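发件人：Catarina Barros
收件人：Samwood 馆藏修复与库房管理邮件列表
主题：回复：关于库房手套统一更换及领用办法的征询

各位同仁：

Belmiro Coelho 先生上月来信所提各项，经库房组与采购组会商，现答复如下。为便于未收到原信的成员查阅，谨将原信有关段落一并引于文首。

> Belmiro Coelho 写道：
> 各分馆目前使用的手套来源不一，纸质文献组沿用棉质手套，金属器物组用丁腈手套，搬运组则多用针织手套。
> 本人在 Indasska 分馆协助清点时注意到，同一副手套先后用于搬运木箱和翻检图册，登记簿上并无更换记录。
> 请问：一、是否拟统一品种；二、领用与清洗由何处负责；三、读者阅览时是否仍须佩戴手套。
> 另，旧有库存尚余161副，如何处置，亦请明示。

一、关于品种。本馆不拟采用单一品种。手套的选用应以藏品材质和操作内容为准。金属器物、照片底片及漆面器物，一律使用无粉丁腈手套；箱柜搬运、梯架作业及包装材料裁切，使用针织手套；裸露的织物藏品由修复师逐件确定。针织手套不得直接接触藏品表面，网眼织物易勾挂起翘的漆皮与散脱的纤维，此点请各组负责人在交接时重申。

二、关于领用与清洗。自四月起，各分馆手套由 Serrano 库房统一发放，每组每次以16副为限，用罄后凭登记页续领。针织手套使用满4个工作日应送洗，沾有油污、胶液或霉斑者即时停用，单独封袋。洗后手套须完全晾干方可入柜，袖口朝外平放，并核对尺码。送洗清单由 Raquel Brandão 女士汇总，请于每日16时前送达，逾时者并入次日批次。

三、关于读者阅览。一般纸质文献与装订图书，读者洗净并擦干双手后即可翻阅，不要求佩戴手套。手套会减弱指端触感，翻动薄脆纸页时反易造成撕裂。照片、底片及附有金属构件的装帧仍须佩戴丁腈手套，由阅览室值班人员当场提供。Tusstead 阅览室入口处的旧版告示与上述规定不符，请 Bernardo Guerreiro 先生安排撤换。

四、关于旧有库存。原信所列手套，经检视完好者可继续用于非藏品作业；袖口松脱、掌面磨损或织物破洞者予以报废。棉质手套中有一部分购入年份不明，在查清洗涤剂残留情况之前，请勿用于任何藏品。报废清单须由分馆负责人签字，原件留存分馆，副本送库房组。
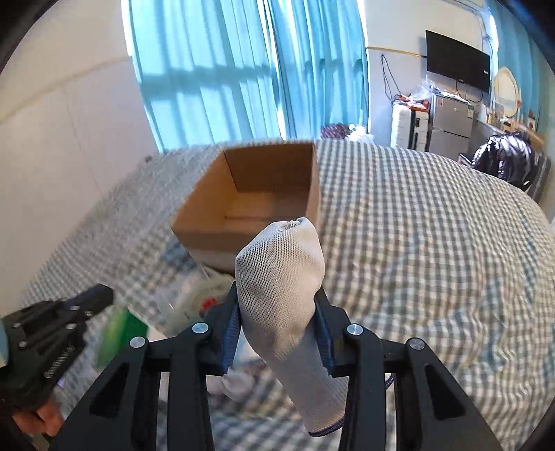
图一：浅灰白色网眼针织手套，袖口为深蓝色缝边。

五、其他。有成员询问尺码不足的问题。现行目录仅列中号与大号，手型较小者佩戴后指端余量过多，操作小件器物时有滑脱之虞。采购组已向供货方索取小号样品，试用意见请直接寄 Ermelinda Abreu 女士，来信请注明所属分馆、作业类别及现用尺码。样品试用期间，不得以缠绕胶带等方式改小手套。

对以上各项如有异议，请以“全部回复”方式提出，以便各分馆同时知悉。涉及个别藏品的操作问题，请另行致函修复组，勿在本列表内附藏品编号及存放位置。

此复，并致敬意。

Catarina Barros
Samwood 库房组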